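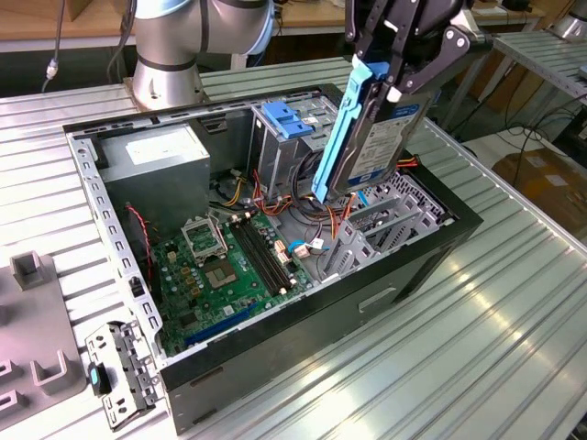
Minutes, Senville teardown project
November 10, 2023
Present: Haiyan Yin, Zeyu Kang, Tianyou Lei, Yuzhen Qian (minutes)
Apologies: Zeyu Shen

1. Where we are with the drive task

Tianyou reported 426 remote-control demonstrations of the hard drive removal. Haiyan asked how many were usable. Tianyou said most of them. Haiyan asked that "most" be replaced by a figure before anything goes to Alterow, and this was agreed.

Zeyu K. wanted it noted that a good demonstration shows the operator can do the job. It says very little about whether the arm can do it afterward without the operator. The policy trained on the first 200 has been tried on one model of desktop case, and we have been calling that "desktops" in our slides. 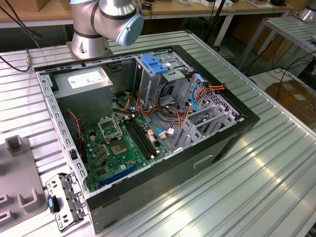
Yuzhen Qian

I raised the cables, again. The power wires and the blue data cable fall differently every time a case is set down, and our operators steer around them without thinking. Whatever they are doing there, I doubt we are capturing it. Tianyou thinks more data will cover it. I asked how much more and did not get an answer I could write down.

Haiyan pointed out that the case goes on the table the same way in every session, on its side, cover off, and she would like to see it turned a little before we claim anything. 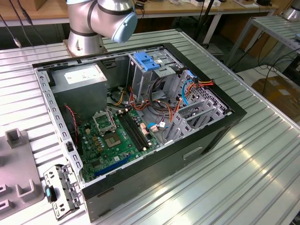 I said I would support that even if the success rate drops, which I expect it to. The Porside people will turn the case within five minutes of walking in, and I would prefer we hear the bad news first.

2. Hand guiding or remote control

Zeyu K. compared the two on the latch step. Hand guiding was faster to learn. It also put people's arms in the wrist camera's view, and he does not trust a model trained on pictures with a hand near the case. Tianyou considers this overstated. No decision. Up to 50 mixed trials to be recorded and kept in a separate folder.
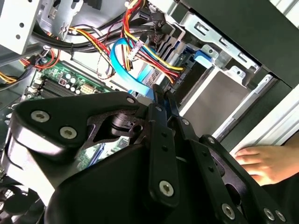
3. Actions

Tianyou: usable count, with the rejected runs listed and the grounds for each.
Zeyu K.: turned-case trials, eight positions, no retries counted as successes.
Haiyan: tell Alterow the February demo is not confirmed.
Yuzhen: change "desktops" to "one desktop model" in the slides.

4. Any other business

Tianyou asked whether memory modules could be added to the task list. Deferred until item 1 is settled.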